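**Visita a Sondilon -- apuntes rápidos de la jornada de puertas abiertas**

Llegamos tarde (el autobús, cómo no) y aun así pillamos casi toda la demo. Planta diáfana, mesas blancas, pantallas por todas partes y gente trabajando al fondo como si no hubiera visita. Nos recibió Ngan-ling Lai, que lleva la parte de pinzas de mano en el proyecto Drirkutau. Habla deprisa y se le entiende todo.

La idea, en corto: una persona coge la pinza, hace la tarea, y de ahí salen los datos para que luego un brazo la repita. Sin programar cada gesto. Una tarea buena dura unos 15 segundos; si pasa de ahí, se parte en dos. Para el ejercicio de los vasos quieren llegar a 300 repeticiones antes de entrenar nada.
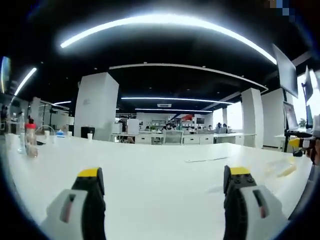 Luego turno de probar. Pesa menos de lo que parecía, pero la muñeca se cansa -- y cerrar los dedos justo cuando toca cuesta bastante mas de lo esperado. Los vasos de papel, traicioneros: aprietas un poco de más y adiós. Lai insistió mucho en eso, en ir despacio al soltar. Por lo visto casi todos los novatos fallan al soltar y no al coger.

Preguntas del grupo: precio (no lo dieron), si sirve para líquidos (todavía no se fían), si los de Jimitz usan la misma pinza. Misma base, dedos distintos.

Próxima visita en diciembre, esta vez al taller de Chiu. Grupos de 6, no más. Quien quiera apuntarse que conteste a este boletin y ponga visita en el asunto -- las plazas van por orden de llegada.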